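Flika Home Music Library
Section 3: Copying Your CDs to the Library

This section explains how to copy audio CDs to the Flika player with the Fendar disc drive. Complete Section 2 (Connecting to Your Amplifier) before you start. If you only want to play files from a USB stick, go to Section 5.

What you need

The Flika player, connected to power and to your home network
The Fendar disc drive and the short USB cable packed with it
A phone, tablet or computer with the Matness app installed
Your CDs
A soft, dry, lint-free cloth

Connecting the drive

1. Turn the player off with the switch on the rear panel. Wait until the front light goes out.

2. Place the drive on a flat surface beside the player. Leave space in front for the tray to open fully.

3. Plug the cable into the rear USB port marked DISC. The port marked STORAGE does not supply enough power for the drive.

4. Turn the player on. The front light blinks white while the library loads, then stays on.

5. Open the Matness app and tap Sources. The drive should be listed as "Fendar Disc." If it isn't, see "If something goes wrong" at the end of this section.

Caution: Do not put the drive on top of the player. The vents on the top cover must stay clear.

Caution: Do not move the drive while a disc is spinning. This can scratch the disc.

Choosing a format

6. In the app, go to Settings, then Copying, then Format. Choose one of the following.

Lossless: Keeps all of the sound on the disc. This is the factory setting and the one we recommend for albums you care about.

Compact: Makes smaller files. Suitable for spoken word, language courses and radio plays.

You can change the format at any time, but the change applies only to discs you copy afterward. To convert an album already in the library, delete it and copy the disc again.

7. Check the free space shown at the bottom of the screen. If there is less than 10 GB left, connect a storage drive before going on (see Section 4).

Note: Box sets count as separate discs. The app joins them into one album after the last disc has been copied, provided you leave "Group box sets" turned on.

Getting the discs ready

8. Take the discs off the shelf in small batches. Keep them in their cases until you are ready to load them.

9. Hold each disc by its edge and look at the shiny side. Wipe off dust or fingerprints with the cloth, moving in a straight line from the center to the rim. Do not wipe in circles and do not use household cleaners.
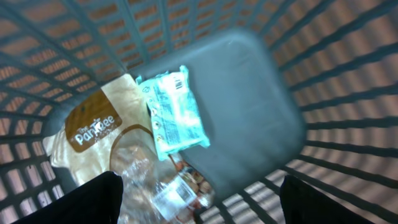

Finished discs should go somewhere other than the pile you are working from, so that you don't copy the same album twice. Return each disc to its own case first. Any open container is fine for carrying the cases back to the shelf. With a plastic laundry basket like the grey one, lay the cases flat on the solid bottom panel and keep loose booklets and paper sleeves away from the slatted walls, where a thin corner can catch in a gap.

Copying a disc

10. Press the button on the drive and place the disc in the tray, label side up. Press the button again to close the tray.

11. Wait for the album details to appear in the app. The player looks these up in the Weerakoon album index, so it must be connected to the internet. If more than one match is found, choose the one with the same track list as your disc.

12. Tap Copy. A bar shows how much of the disc has been read. You can listen to music already in the library while a disc is being copied, but you can't play the disc itself.

13. When copying is complete, the tray opens by itself. Remove the disc and load the next one.

Tip: To skip step 12 for every disc, turn on "Copy automatically" in Settings. The player then uses the first match it finds. Check the album names afterward.

Correcting album details

Home recordings, church choir CDs, funeral and memorial service recordings and small-label releases are often missing from the index. The app files them under "Unknown Artist" with the date of copying.

14. Tap the album, then tap the pencil symbol.

15. Enter the artist, album title and year. Tap each track to give it a name.

16. To add a cover, tap the blank square and choose a picture from your phone.

17. Tap Save. The new details are stored on the player and can be seen on every device that uses the app.

Note: A homemade disc may be the only copy of that recording. After copying it, play every track through to the end before putting the disc away, and make a backup as described in Section 4.

Messages on the player display

Code 3: The disc could not be read. Clean it and try again. If the code comes back, turn on "Careful reading" in Settings. Copying will take much longer.

Code 159: The storage is full. Delete albums you no longer want or add a storage drive.

If something goes wrong

The drive is not listed in the app. Check that the cable is in the port marked DISC. Turn the player off, wait for the light to go out, and turn it on again.

The tray will not open. Turn off the player and unplug the drive. Push a straightened paper clip gently into the small hole on the front until the tray releases.

One album shows up as two. The artist's name has probably been spelled two ways. Edit one of the albums so that the spelling matches, then tap Save. The app joins them the next time the library is refreshed.

Manual revised 9 Sep 2025. Continue with Section 4: Storage and Backup.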